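Review: Jikar two-arm bench package, from the buyer's side

Ragnvald Vik
Jan 2, 2023

Scope

We have had the Jikar bench package at Faswood since the spring. I wrote the budget request, and this review covers what a lab or small shop needs to know before writing its own. The package consists of two arms, a controller, a choice of end effectors, one head-height camera and a year of software updates. It is sold through Fonevell, who also did our installation. Readers who want joint specifications should get the data sheet from them. I have left out anything I could not check myself.

What the quote covers and what it leaves out

The base quote is clear enough, one line per item. The omissions are harder to see. Ours did not include:

Table and mounting hardware
Spare finger pads
Cable covers for the forearms
Freight insurance
Operator training past the first session
The second license seat

The license seat matters most. One seat lets one person record and one controller run. If a second person wants to review recordings on another machine while the arms are in use, that is another seat, billed yearly. Joar Moen found this out when his login shut down a session at the bench. Put two seats in the request from the start. Adding one in the middle of a contract costs more than having it on the original order, and the renewal dates no longer line up.

Allow 20 percent of the hardware price for the items above. We allowed half that and went back for more in December, with the usual paperwork.

Lead time

Arms and controller arrived together. The end effectors came separately, seven weeks later, with a packing list that did not match the order number. If your funds expire at the end of a budget year, ask the vendor to invoice on shipment of the first crate and get the answer in writing. Maj-Britt Sjöberg in purchasing held final payment until the end effectors had been signed for, and I would do the same again.

Installation

Installation took two days. The first went to power and network. The controller wants its own circuit, and we had to bring in an electrician who was not in the budget. The second day was calibration. Fonevell's technician was competent and left a usable checklist. The printed manual is for an older controller revision and can be discarded.

Door width should be checked before delivery. The controller cabinet does not come apart.

End effectors

You can order a matched pair or one of each type. The gripper is the simpler and cheaper unit. The multi-jointed hand costs considerably more, takes longer to set up and has more parts to wear. Buying one of each cost us less than two hands and has covered most of the tabletop work we planned. It does mean two sets of spares and two maintenance schedules.

The gripper has been the more dependable of the two. In nine months it needed one set of pads. The hand has been back to Fonevell once for a finger joint that would not hold its zero position. Turnaround was 16 working days, and no loaner is offered under the standard service plan. The extended plan includes one. If your schedule cannot absorb three weeks with a single working arm, price the extended plan as part of the purchase.

Work surface

Budget for this as a separate item. Our first table, an office surplus piece, moved when both arms accelerated together. The replacement came from Nyberg, with a glossy white top, and is stiff enough. I would choose a matte finish next time. The gloss throws reflections back at the camera, and Rizwan Navaratnam spent several afternoons adjusting lights to deal with them. It also shows every mark. Cleaning supplies are a small line, but they are a line.

Test objects

Ilaria Melis put together our object set from ordinary household stock for $792, including duplicates and two storage bins. Vendor object kits were priced at up to $2,000 and contained fewer soft items. Soft items are where we needed volume, as cloths and squeezable balls get replaced far more often than mugs and plates. Buy duplicates in the same color at the same time. Matching a discontinued shade later is tedious. 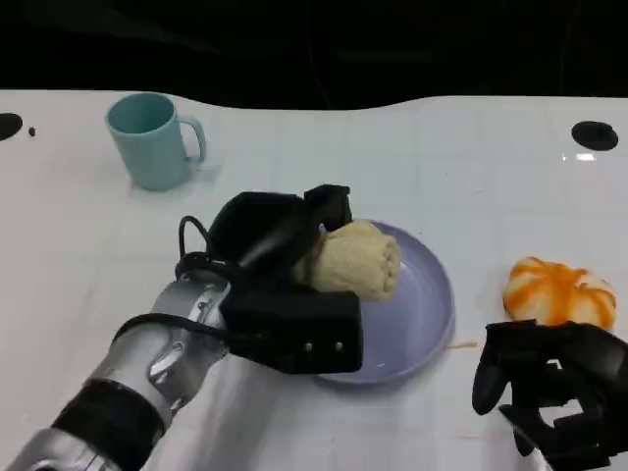 Running costs

After purchase, the yearly costs in order of size are the service plan, license seats, operator hours for setup and reset, spare parts, and objects. Operator hours are easy to leave out, as they seldom appear on an equipment request. They should. Someone has to put the table back between runs, and in our log that takes longer than the runs themselves for any task with cloth in it.

Storage for recordings is the other cost to plan. We filled our first drive by the end of the second month. Decide early which recordings are kept and who deletes the rest.

Faults

The emergency stop cable is too short for a bench with the operator seated at the side. An extension is available as a special order.
Software updates reset the camera exposure to default.
Forearm cable covers loosen and need checking weekly.
Support replies within a day on hardware questions and much more slowly on licensing.

Verdict

Recommended for groups that already have someone able to maintain it. The hardware is sound for the price and the base quote is accurate for what it lists. Groups buying their first arms should ask Fonevell for a quote with the table, two seats, the extended plan and a year of spares included, and compare on that total. Our revised request template is on the shared drive under Equipment. Column F still has the old freight rate.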